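Re: [credits-list] Dredine: billing order and the Pristidell notice
From: Kaede Oshima
Date: Jul 27, 2026

Yeshi Mamo wrote:
> The trade pages are all running the line that the second lead walked
> off Dredine over billing. Pristidell put out a notice that says there
> was no dispute and the cast is unchanged. Two editors have already
> moved the name to "uncredited" in our entry and one has moved it back.
> Can we settle on one reading before the Guseck screening? I would also
> like to know if the 30-day hold applies to a rumor that the producer
> has denied.

Taking the second question first. The hold applies to any change in cast status where the only source is press coverage. A denial from the producer does not end the hold. It does count as a primary source for the status before the rumor, so the entry stays as it was in June until the hold runs out or a print can be checked.

On the billing itself, there are three sources in play and they do not agree.

1. The teaser poster. Both leads on one line, the first lead on the left. No "and" or "with" card.

2. The trailer end card. Second lead moved to the last position, with an "and" in front of the name. This is the card the gossip pages are using as proof of a falling-out. I would not read it that way. An "and" card in last position is often asked for by the performer's own agent, and it ranks above third or fourth in most contracts I have seen.

3. The press kit cast list. Alphabetical. It tells us who is in the film and nothing about order. 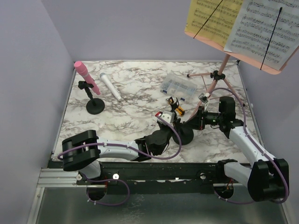
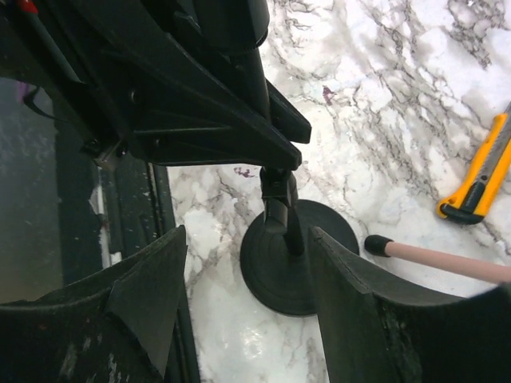
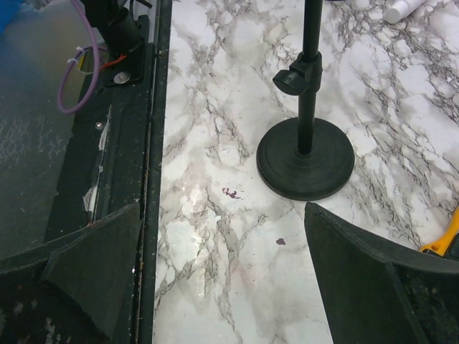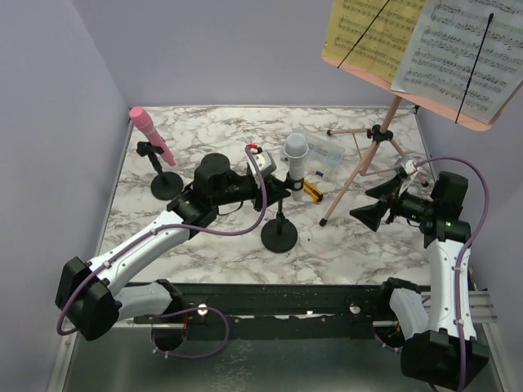

Our rule is that the main titles of the release print win over all of these. Until one of us has seen the print, the entry should carry the trailer order, marked "pre-release", with the poster order in the notes field. Please do not put "uncredited" on anyone before release. That field means a person appears on screen and is missing from the titles -- it has no other use here.

We had the same thing with Mekonnen. One column said the lead had refused to share interviews with a co-star, 17 edits went in over a single weekend, and the finished titles matched the first poster exactly. Cleaning up the change log took longer than entering the full cast.

A few smaller points:

The notice from Pristidell is unsigned. Cite it as a company statement and leave the name field blank.

Do not link to the column that started the story. Link to the notice, which quotes the part it is denying.

The notes field cuts off at 300 characters. The text now in the Dredine entry is longer than that, so the last sentence is already missing on the public page. I can trim it if the editor who wrote it does not want to.

The supporting cast in our entry does not match the press kit either. Two names are missing and one is spelled two ways -- use the press kit spelling for now.

Yeshi, if you are still going to Guseck, could you write down the main title cards in order, with line breaks? Cards with two names are the ones that get entered wrong. The end crawl can wait for the disc.

I have set the entry to "review" so that edits queue up and are not published directly. It will go back to open when the hold ends.

Kaede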